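Renting a Furnished Room in Clivham: Common Questions

Updated July | By L. Tesfamariam
Filed under: Renting > Rooms & Lodgers

How much deposit should I expect to pay?

Most landlords in Clivham ask for two weeks' rent, and a few of the bigger houses near Skesten Road ask for a flat $200. Get a receipt either way. If you pay in cash, have the landlord write the date and the room number on it.

What does "furnished" mean?

There is no fixed list. In most listings it covers a bed, a mattress, somewhere to hang clothes and a small table or nightstand. Desks are hit or miss. Bedding, towels and lamps are usually not included – ask before you move, and get the answer in an email.

Do I need an inventory?

Yes, even for one room. Write down every piece of furniture and note the marks that are already there: nail holes, scratches on the floor, stains on the mattress. Both of you sign it and each keeps a copy. If the landlord won't sign, email your list on the day you move in and keep the sent message.
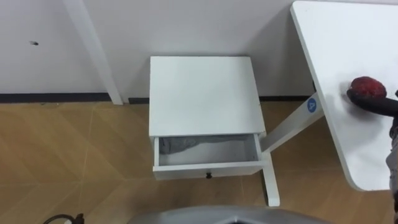 Go over the same list again the week before you leave. Small holes can be filled with a little spackle, but check first, as some landlords prefer to do it themselves and will not charge for it. Wear from ordinary use should not come out of your deposit.

Can I bring my own furniture?

Usually, if it fits. The landlord may not have space to store what is already in the room, so don't assume the old bed can go. Never put their furniture out on the curb without written permission.

Are utilities included?

In a shared house, water and trash nearly always are. Heat and internet vary. Where they are billed separately, the average share last winter for readers who wrote to us was almost $62 a month. Older houses cost more.

How much notice do I have to give?

Look at your agreement first. Many room agreements here say 30 days, but some run week to week. Give notice in writing and say which day you will hand back the keys.

Can the landlord come into my room?

They can come into the kitchen and hallways of a shared house more or less when they like. Your own room is different, and the agreement should say how much warning you get. If it says nothing, ask for a line to be added before you sign.

Comments (3)

skesten_renter
My agreement said "utilities included" and then there was a cap on the heat on page 5. Read all of it.

Fumidus
Does the inventory need to list things like curtain rods? Mine came down in the first month and I got charged.

L. Tesfamariam
Fumidus – yes, list anything attached to the wall. If it was loose when you moved in, write that down too.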